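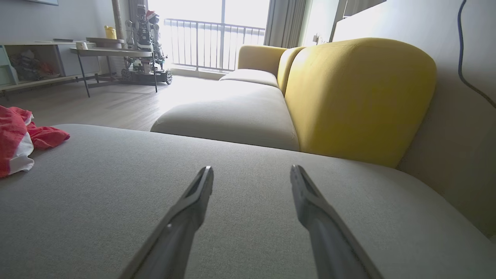 3 min read

Fabric Seating and Echo in a Shared Study Lounge
Wing-yan Tang and Chun-yin Chou
August

Students using the Villanueva lounge reported that speech was hard to follow when more than a few groups were talking. We tested whether upholstered seating shortens the reverberation time of the room, and by how much compared with wall panels.

Method

The lounge has a floor area of 50 square metres, a painted concrete ceiling and one glazed wall. We burst balloons at two source positions and recorded the decay at three microphone positions. Decay times were taken from the 500 Hz and 1000 Hz octave bands and averaged. Measurements were made on a Tuesday before 7 a.m., when the ventilation was off. Three layouts were tested: hard chairs only, modular fabric sofas, and sofas with felt panels on the rear wall. The budget for panels was $700, of which $212 went on fixings and freight.

Results

Hard chairs gave the longest decay in both bands. Sofas lowered it clearly at 1000 Hz and slightly at 500 Hz. Adding panels lowered it again, mostly at the microphone nearest the rear wall. Repeat bursts at the same position agreed well, except at the position beside the glass, where one recording was clipped and had to be discarded.

Discussion

Seat cushions absorb more at higher frequencies, so the weaker result at 500 Hz was expected. The room was unoccupied during testing. Seated people add absorption and also cover part of the fabric, and our figures do not account for either. Ya-wen Chiu repeated the analysis with a shorter decay range and found the same order of layouts.

Further work should test a thicker panel with an air gap behind it. The recordings are held with the lab technician, Chi-keung Mok.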